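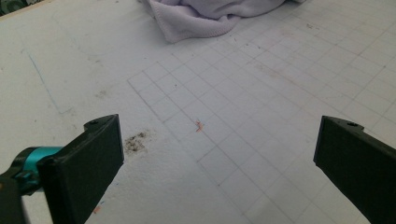 My shoulder has opinions about this week, so if the typing is sloppy, blame the shoulder. I promised I'd write something once the towel folding got going, and it's going, slowly and with a lot of tea.

For anyone new here, I record examples for a little folding project called Wevallow. I hold a gripper in my hand, squeeze it open and shut, and do a chore the way I'd like a machine to do it later on. The camera on the gripper keeps everything, the good runs and the silly ones. Then Fouzia Mengal goes through the recordings and tells me (very kindly!) which ones she can't use. We're aiming for 2,000 good folds, and I do 50 at a sitting before my grip gets lazy and I start cutting corners.

The hardest part is being slow in the right places. With my own two hands I'd snap a towel out and have it in quarters before you could blink. With two stiff fingers I have to come in low, get one tip under the hem, close, lift a little, and only then start moving. If I hurry the pinch, Fouzia says, the learner picks up the hurry and none of the care. She also wants me to start every run from a different spot, with the towel bunched one time and laid out neatly the next, and I'm such a creature of habit that I now keep a list of starting positions next to the kettle.

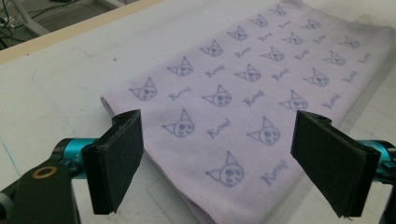

Filed under: Wevallow diary

The Kuromi towel is my favorite of the bunch, I'll admit it. It's soft and a bit fuzzy and all those little faces cheer me up by the third hour. Fouzia likes it for better reasons. A print that repeats like that gives the model plenty to look at that has nothing to do with where the edge is, and she wants it to learn to find the hem anyway.

I did about 200 runs with pale towels before she asked me to mix in other fabrics, so dishcloths are next, and then pillowcases, which I'm dreading a little. If any of you have a trick for folding a pillowcase with what amounts to one finger and a thumb, please leave it in the comments and I'll try it on Monday.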